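作業ノート 10月 手持ちグリッパの追加購入と来期の機材計画

布物の把持、左右2台で作業。右はレース縁のクリーム色サテン地、左は白い布物で履き口のような開口に紺の縁。作業場所はベッドの上。

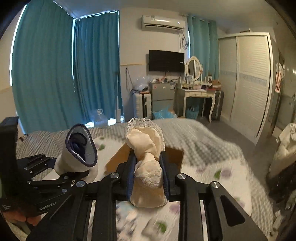 1. 枠と前提

来期の機材枠は3000千円。対象は手持ちグリッパ、指パッド、記録用ストレージ、輸送ケース、充電まわり。ロボットアーム本体は別枠なのでこのノートでは扱わない。アーム側の先端に付ける二指ハンドは、手持ち側と指の形状を揃える必要があるため、検討だけここに書いておく。

稼働の前提は期を通して444時間。これは手持ちグリッパを実際に握って動かしている時間で、移動、準備、データ転送、確認は含まない。前の見積では準備時間まで足していたので数字が大きく出ていた。今回から握っている時間だけで計算する。摩耗と電池の劣化はこちらの数字に効く。

作業内容は家庭内の布物と小物が中心。たたむ、箱に入れる、箱から出す、裏返す、渡し替える。作業場所は寝室、居間、洗面所。机上の治具を使った試験は今期で一区切りとし、来期は治具用の固定具を買わない。

2. 布物から出ている要求

薄くて滑る布は、指の間に入る厚みがほとんどない。サテンとレースが一枚の中に混在するものでは、レース側をつまむのとサテン側をつまむのとで必要な閉じ量が変わる。現行のリブ付きパッドはリブの間に布が逃げるので、平坦なパッドより保持は安定する。一方でレースの目にリブの角が掛かることがある。指を開いたあとも布が付いてくる場合があり、作業としてはやり直しになる。

購入側への要求に直すと次のとおり。

・パッドが工具なし、または六角1本で交換できること
・リブあり、リブなし、リブ角を丸めたもの、の3種が同じ取付寸法で揃うこと
・閉じ切り位置の再現性がカタログに数値で載っていること。載っていない機種は借りて測る
・リンク部の隙間に糸や細いレースが入りにくいこと。入ったとき目視で見つけられること
・片手で保持したまま指の開閉ができ、もう片方の手でも別の1台を使えること

最後の項目は両手作業の前提条件。左右で個体差があると渡し替えのときに癖が出る。同じロットで2台ずつ発注する。

開き幅は現行で足りている。タオルを四つ折りにした状態でも挟める。冬物の厚手ニットは未確認なので、ここは仕様として広げず、確認してから決める。開き幅を広げるとリンクが長くなり、段ボール箱の内側で左右が干渉しやすくなる。箱詰めの作業を外す予定はないため、外形寸法のほうを優先する。

3. 候補

Ornside
二指平行、リンク式。重量は3社で最も軽い。パッドは専用品で、リブ角を丸めたものは標準品にない。特注は可能との回答だが納期が未記入のまま。校正は返送扱い。貸出機あり。

Zumach
二指平行、リンク式。外形が最も小さい。パッドは六角1本で交換、3種とも標準品。ピボット部のピンは抜けて、清掃後に自分で戻せる。手元の重量はOrnsideより重い。保守部品が型番単位で買えるのは大きい。

Ajayi
直動式。閉じ切りの再現性は資料上では最良。外形の幅が大きく、箱の中では左右2台が同時に入らない可能性が高い。机上なら第一候補になるが、来期の作業には合わない。見積は取得済み、今回は見送り。次に精密把持の話が出たときに資料を読み直す。

Zumachを主、Ornsideを予備の比較対象とする。両社の混在購入はしない。パッドの取付寸法が違うため、在庫が2系統になる。

4. 主機材の見積

Zumachの見積は2046千円。内訳は手持ちグリッパ4台、充電台2基、初回校正、輸送ケース2個。4台の根拠は、常時使用が左右1組、別の場所での並行作業がもう1組。完全な予備機は含まない。

予備機を1台足すか検討した。故障時に左右のどちらか1台だけ別ロットになるのを避けるなら、予備も2台単位になる。枠に収まらないので、予備機なし、予備部品あり、とする。1組が止まった場合は並行作業を止めて残りの1組で続ける。稼働444時間は2組の合算なので、1組停止が長引くと達成できない。停止の許容日数を運用側で決めておく必要がある。

見積の中で削れるのは輸送ケース。Zumach純正は2台用の中仕切りが硬質で、ケーブルを付けたまま入らない。毎回外すとコネクタの抜き差しが増える。汎用ケースに自分でフォームを切るほうが安く、形も合う。ただしケースを外すとセット価格の扱いが変わるか、見積書からは読めない。要問い合わせ。

5. 消耗品と予備部品

指パッドは期の初めに44枚。1台あたりの装着が2枚、4台で8枚。これが初回装着分で、残り36枚が交換用と種類違いの評価用になる。

交換の判断は枚数や時間で決めず、リブの残り高さで決める。これまでの使い方を見ると、布だけを扱ったパッドより、段ボールの縁を何度も挟んだパッドのほうが先に角が立つ。角が立ったパッドは布に使わない。箱用と布用で分け、裏面に油性ペンで印を付ける。色分け品があればそちらに替えるが、色が変わると映像の見た目も変わるので、評価が済むまでは全数同色で揃える。

予備部品の枠は444千円。稼働時間と同じ数字になったのは偶然なので、表に転記するときに単位を必ず付けること。内容は次のとおり。

・指パッド44枚
・ピボットピンと座金の組
・リンク左右各2本
・電池パック4個
・コネクタ付きケーブル4本
・清掃用具一式

リンクは左右で形が違う。前に片側だけ注文して使えなかったことがあるため、注文書には左右の型番を別行で書く。電池は同時期に買うと同時期に弱るので、2個ずつ2回に分けて納入してもらう案も出したが、送料が2回になる。一括で受け取り、2個は充電を控えめにして保管する。

6. 記録系

ストレージはRalidaの可搬型を2台。作業場所では1台に書き、戻ってからもう1台に写す。これまで1台運用で、転送中は次の作業に入れなかった。2台にすれば転送を待たずに出られる。

速度より筐体の放熱が気になる。連続書き込みで速度が落ちる機種は、作業の終わりに近い区間で取りこぼす。カタログの最高速度は参考にしない。貸出品に長時間の書き込みをかけ、落ち込みの有無を見てから発注する。

容量は1日分がそのまま入れば足りる。数日ためる運用はしない。持ち帰らずにためると、欠損に気づくのが遅れる。

ファイル名の付け方は現行どおり。台数が増えるので、本体の識別はシールでなく刻印番号で行う。シールは手汗で端が浮き、布に付く。刻印は見積に含まれていない。自分で打つとメーカー保証の対象外になる可能性があるため、Zumachに確認する。

7. 作業場所側の準備

一般の部屋を使う場合、こちらで用意する設備はほとんどない。購入が要るのは延長コードと養生布、折りたたみ台くらい。

窓からの光の条件は購入では解決しない。遮光布を買う案は却下。家庭内のデータとして採っているので、カーテンの隙間から光が入る条件も残す。照明器具も今期は追加しない。

ベッド上の作業は机と違って面が沈む。箱を置くと傾き、片側の壁が手前に倒れてくる。板を敷く案もあったが、これも条件を変えてしまうので採らない。箱の寸法だけは揃える。段ボール箱は一種類に決め、つぶれたら交換。単価が低いので機材枠に入れず、日常の消耗品費で処理する。

布物の教材は別に購入する。サテン、レース付き、綿ニット、化繊の薄手、裏地付き。裏地付きは内側と外側で摩擦が違い、開口部を広げる動作で内側だけがめくれる。種類を増やしたいのはここ。同じ型で色違いを買っても把持の条件はほぼ変わらないので、色違いは最小限にする。購入後は一度洗ってから使用。新品の糊が残った状態と混ざると比較ができない。

8. 集計(単位 千円)

枠 3000
主機材(Zumach) 2046
予備部品 444
小計 2490
残 510

残510で、Ralida 2台、布物教材、送料、汎用ケースのフォーム材を賄う。Ralidaの見積は未着。布物教材は先に上限を決めてしまうと種類が偏るため、Ralidaの金額が出てから割り振る。

アーム先端用の二指ハンドは、この残からは出せない。アームの別枠に移す。移す際の条件として、パッドの取付寸法がZumachと共通であることを仕様書の1行目に書く。アダプタで合わせる方法は指先の位置がずれるので不可。

9. 発注の順序

1) Zumachへ問い合わせ。ケース除外時の価格、刻印、リンクの左右型番
2) Ornsideの貸出機を返却。返却前に重量と閉じ切り位置を測り、表に残す
3) Ralida貸出品の書き込み試験
4) 主機材の発注
5) 予備部品の発注。主機材と同じ便にできるか確認
6) 布物教材の選定と購入

4)より前に5)を出さない。型番の改訂があると、先に買ったパッドが合わなくなる。

受入時の確認は左右1組ずつ行う。外観、指の平行、閉じ切り位置、全閉での隙間、ピンのがた、電池の持ち。薄い布1枚を挟んで軽く引き、左右の差を記録する。引く力は手で加減せず、ばね秤を使う。秤は手持ちのものでよい。合わない組が出た場合は4台の中で組み替えず、まずメーカーに連絡する。組み替えると返品時の説明が面倒になる。

10. 未決

・1組停止時の許容日数
・厚手ニットでの開き幅の確認。現行機で先に実施する
・リブ角を丸めたパッドの配分。44枚のうち何枚にするか。レースへの掛かり方を見てから
・校正の周期。メーカー推奨は期に1回。返送中は1組が抜けるので、2組の時期をずらす
・旧機の扱い。廃棄せず、リンクとピンを部品取りに回す。電池だけは先に処分

追記
ケースの件、Zumachから回答あり。除外可、ただし価格の改定は再見積。8.の表は再見積が届くまで2046のまま据え置き。刻印は回答待ち。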